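30/05/2018

Got to the lab later than planned and the others had already started. Rizwan had the laptop open and Ketill was on the floor looking for a bolt he'd dropped, which he found in his shoe after lunch. We are three weeks into the build for the Stakari round and I have not kept this diary properly since April, so I'll try to write down what was done and leave the complaining for later.

The task hasn't changed. The arm has to take parts out of an old desktop computer and put them into the right holders, and do it without anyone touching it. Our team is called Saveo, which was Rizwan's idea and is on the form now, so we are stuck with it. Pagano is the team from the other building. They have a bigger budget and matching shirts.

## Morning: boards in the holders

I took over the slot work from Ketill. He had the height right but the angle was off, and the board kept catching on the rim of the slot. I moved the approach point back and changed the tilt by 2 degrees, then 2 more, and ran it slowly with my hand over the stop button. I find the last bit hard to watch. The fingertips only have the very end of the board to hold, and if the grip is a little off at the bottom it is a lot off at the top.

We argued about whether to grip harder. Rizwan said yes, Ketill said no. I said we should leave the force alone and fix the angle first, so that we only change one thing at a time. Mr Grayling always writes that on our reports and I've started saying it to other people.

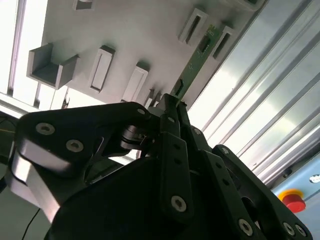 ## Afternoon: the computer itself

After lunch we went through the list of parts again. The rules from Grernadetti, who run the round, say the memory comes first, then the drive, then anything else for extra points. There are 171 points in total and I don't know why it is such an odd number. Ketill thinks they added up the sections and never tidied it. We worked out that if we do the memory and the drive cleanly we would be well placed, and the rest can be tried if there is time left.

The rules also say the case can be moved by a small amount between runs, so fixed positions won't do. Rizwan's code is meant to look for the board and work out where everything is from that. It does this well when the lights are on and badly when they are off and it's only the window. He spent an hour on the brightness settings. I made tea for everyone and labelled the spare bolts so we can stop finding them in shoes.

Then we had the long talk about the fixture, which I had been putting off. Ketill printed the current one over two nights and doesn't want to print it again. I think the square holder is too close to the tall post and the fingers won't have room to open between them. He says they will if we come in from the side. We agreed to try it his way first and measure after, and I wrote the measurement down as a job for me.

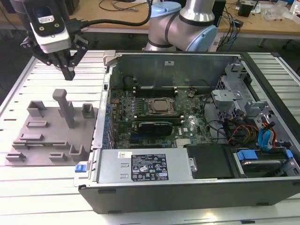 My job for the rest of the day was the order of moves, and I got most of it written. I started with the memory, as the rules want, and wrote a safe height for the arm to go back to after every pick. The module with the silver heat spreader gets its own entry in the list, because the spreader changes what the fingers have to close on and I don't trust one grip width for all the memory. I also put in a keep-out area over the bundle of red, orange and black wires by the drive cage. Rizwan wanted the wires tied back with tape. I checked and the rules don't say we can, so I've emailed Grernadetti to ask. If they say yes I can take the keep-out area away and the path to the drive gets a lot shorter.

Still no decision on what the second arm does. At the moment it waits. Ketill would like it to steady the case while the first one pulls, and on paper that is sensible, but it means getting two arms to agree on timing and we haven't even got one finished. I said we should leave it until the first arm can do the memory without help. Rizwan agreed with me for once.

## Jobs

- Me: measure the gap between the square holder and the post. Finish the order of moves. Check for a reply about the tape.
- Rizwan: brightness settings, and save the old ones under a proper name this time.
- Ketill: new tips for the fingers if the rubber sheet has come. Send in the safety form.
- All of us: the written report. It has to be 12 pages and we have a title.

Went home on the late bus. Started the introduction to the report on the way and deleted it again before my stop. Need to bring my own screwdriver tomorrow, the lab one is worn out and I've said so on the sheet.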